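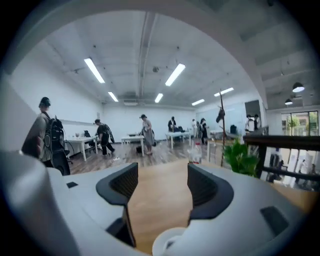 2022년 5월 18일 공용실 사용 회의 회의록

장소: Alidstead 큰방
참석: Analyn Yap(진행), Agustina Herrera, Renato Tagle, Charito Navarro, Teodoro Magbanua(기록)
늦게 옴: Charito. 2번 안건 중간부터 참석

지난 회의록 확인. 수정 하나. "천장 도색 완료"라고 적은 것 → "견적만 받음"으로 고침. 나머지 그대로 통과.

**1. 천장 형광등**

- Renato: 안쪽 줄 등 하나가 켤 때마다 한참 깜빡거림. 켜지고 나면 괜찮음. 안정기 문제인지 관 문제인지 아직 모름.
- Agustina는 이참에 LED로 다 바꾸자는 의견. 저녁 수업 때 눈이 피곤하다는 말이 계속 들어온다고.
- Analyn: 다 바꾸면 기존 기구도 떼야 하고 천장에 구멍 자국 남음. 도색이랑 순서 맞춰야 함. 먼저 칠하고 등 달면 또 더러워짐.
- Renato가 Stallero에 전화해 봄. 관만 호환형으로 바꾸는 건 가능하다고 함. 단 기구 모델명을 알려줘야 견적이 나옴. 사다리 올라가서 라벨 확인 필요.
- 사다리는 혼자 올라가지 말 것. 밑에서 한 명 잡기.
- 결정: 깜빡이는 등부터 손본다. 전체 교체는 8월에 다시 논의.
- 담당 Renato. 사다리 잡는 사람 Teodoro.

**2. 에어컨 (천장 안쪽)**

- 필터 청소 작년에 한 번 하고 안 함. 기록표에 빈칸.
- Agustina: 틀면 처음에 냄새난다. 십 분쯤 지나면 없어짐. 더워지기 전에 해야 함.
- 업체 부를지 직접 할지 말이 길어짐. Teodoro는 필터만이면 직접 가능하다는 쪽, Analyn은 안쪽 세척까지 하려면 업체.
- (Charito 도착)
- Charito: Enriquez 쪽에서 옆 건물 세척하러 올 일정이 있다고 들음. 같은 날로 묶으면 출장비 안 받을 수도. 확인해 보기로.
- 바람 방향 얘기도 나옴. 안쪽 자리에 앉으면 춥고 입구 쪽은 덥다고. 날개 각도는 청소하는 날 같이 봐 달라고 하기.
- 리모컨 건전지 또 없어짐. 서랍에 새것 넣어둠. 빼 가지 말아주세요!!
- 결정: Charito가 일정 문의, 안 맞으면 Teodoro가 필터만 먼저.

**3. 덕트랑 보 위 먼지**

- 노출 천장이라 먼지가 그대로 보임. 환기 세게 틀면 테이블에 내려앉는다는 민원 둘.
- Analyn: 도색 견적 받을 때 업체가 청소 먼저 하라고 했음. 그냥 칠하면 들뜬다고.
- 긴 먼지털이로는 덕트 윗면까지 안 닿음. Renato가 이어 쓰는 봉을 알아봄. Praltoton 제품, 가격은 아직.
- 털기 전에 테이블 전부 덮개. 의자는 복도로. 바닥은 맨 마지막에 걸레질.
- 등 기구 위도 같이 닦자 → 전원 내리고 나서. 차단기 표시가 지워저서 다시 적어야 함 (Agustina).
- 봉 값이 비싸면 하루 빌리는 걸로. 날짜는 등 수리 끝나고 잡기.

**4. 검은 펜던트 등 쪽 (회색 낮은 천장)**

- Charito: 낮은 천장 쪽은 손대지 말고 두자. 분위기 괜찮고 쓰는 사람들도 좋아함.
- Agustina는 전구색이 방 쪽이랑 안 맞는다고. 더 누런 걸로 바꿔보고 싶다 함. 다들 반반.
- 일단 전구 하나만 사서 끼워 보고 다음 회의 때 보고 정함. 영수증 챙길 것.
- 갓 안쪽도 닦아야 함. 마른 천으로만.
- 스위치가 어느 건지 매번 헷갈림. 이름표 붙이기로. 글씨 크게.

**5. 나무 테이블**

- 컵 자국. 또 나옴. 받침 갖다 놔도 안 씀.
- Teodoro: 상판을 오일로 한번 먹이면 물이 덜 밴다. 대신 하루는 못 씀. 냄새도 좀 남.
- Analyn: 원래 마감이 뭔지 모르고 오일 바르면 얼룩질 수 있음. 구입처에 물어보고.
- Charito가 안 보이는 밑면에 조금 발라서 시험해 보자고 제안. 다들 동의.
- 뜨거운 거 바로 올리지 않기, 안내문 새로 붙임. 지난번 건 글씨가 너무 작았음.
- 물티슈로 닦지 말자는 얘기도. 알코올 들어간 건 특히. 행주 두 장 걸어두고 쓰고 나면 빨아서 널기.
- 쓰고 난 컵은 쓴 사람이 씻는다. 작년에도 적은 내용인데 또 적음.

**6. 벽**

- 흰 벽에 테이프 자국. 포스터 붙일 때 아무 테이프나 써서 페인트가 같이 떨어짐.
- 앞으로 벽에 직접 붙이기 금지. 이동식 게시판 쓰기. 게시판이 모자라면 Agustina한테 말할 것.
- 떨어진 데는 남은 페인트로 Renato가 메꿈. 페인트 통이 창고 안쪽에 있는데 굳었을지도 모름. 굳었으면 색 번호만 적어 오기.
- 도색 업체 견적은 천장만인지 벽까지인지 불분명. Analyn이 다시 물어봄.

**7. 비용**

- 이번 분기 수선비 잔액 289. 등 수리에 먼저 쓰고 남으면 봉.
- 에어컨 세척 예상 140, 이건 관리비 쪽에서 나감. 섞지 말 것.
- 도색은 2000까지 승인받은 상태. 벽까지 들어가면 넘을 것 같다고 Analyn. 넘으면 다시 올려야 함.
- 펜던트 전구랑 이름표는 소모품으로 처리.
- Charito: 영수증을 사진으로만 보내지 말고 원본도 봉투에. 지난달 것 석 장 아직 안 들어옴.

**8. 기타**

- 마지막에 나가는 사람 소등 확인. 안쪽 줄 켜진 채로 밤새 있었던 적 있음. 문 옆에 확인표 걸기 (Teodoro).
- 저녁 수업팀이 사용 시간을 삼십 분 늘려달라고 함. 정리까지 포함한 시간이면 OK, 아니면 안 됨. Agustina가 전달.
- 방 안이 울린다는 얘기. 흡음판 얘기까지 나왔다가 시간 없어서 끊음. 다음에.
- 열쇠 복사본 하나 행방 모름. 가지고 계신 분 Analyn한테 연락 바람니다.

**할 일**

| 담당 | 내용 |
|---|---|
| Renato | 등 라벨 확인, Stallero 견적, 연장 봉 가격, 벽 메꾸기 |
| Charito | Enriquez 일정 문의, 밀린 영수증 챙기기 |
| Agustina | 차단기 표시, 펜던트 전구 구입, 저녁 수업팀 답변 |
| Teodoro | 사다리 보조, 테이블 밑면 시험, 소등 확인표, 스위치 이름표 |
| Analyn | 도색 범위 재확인, 테이블 구입처 문의, 안내문 |

다음 회의 날짜 못 정함. 등 견적 나오면 Analyn이 단톡에 올리기로.

기록 Teodoro. 빠진 거 있으면 알려주세요, 고쳐서 다시 돌리겠음.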